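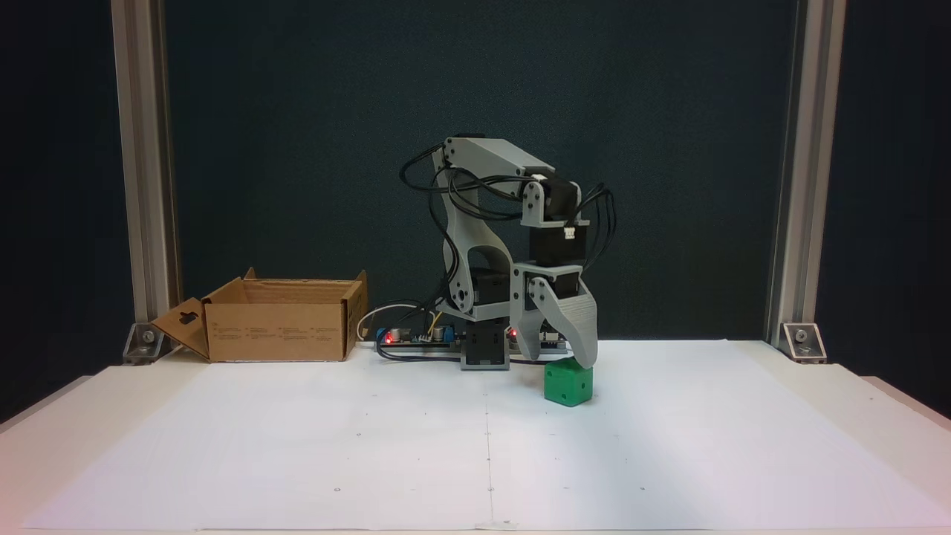
Covering a table with paper for small stuff

Quick one, I'm typing this between other jobs. Works for beads, dice, little plastic cubes, whatever you sort or paint.

You need:
White paper, big sheets. Mine's the end of a roll from Pundley.
Masking tape
An open cardboard box
A damp cloth

1. Clear the table. All of it. Wipe, let it dry.

2. Lay the first sheet flush with the front edge. Smooth from the middle out with your forearm. Not your palm, palms leave creases.

3. Second sheet overlaps the first by 2 inches. Keep going till the top's covered. A wide table takes 6 sheets, smaller ones less.

4. Tape UNDER the table edge, never on top. Tape on top catches everything and small peices stick to it.

5. Box goes on the left if you're right handed. Fold the top flaps outward so they stay out of the way. Leave them on, they catch whatever misses.

6. Cords to the back. If one has to cross the paper tape it down in two spots.

7. Take out one piece at a time. Green or any strong color shows up great on white. White or clear pieces, use brown paper instead, otherwise you'll be hunting for them till August.

Paper won't lie flat? Roll it backwards the night before with a rubber band on it. Ironing works too, low heat, no steam, but its a pain.

When you're finished untape one side only, lift the edge and funnel the leftovers into the box. Reuse the paper if it isn't torn.

Hertta Vuorinen, 18 June 2019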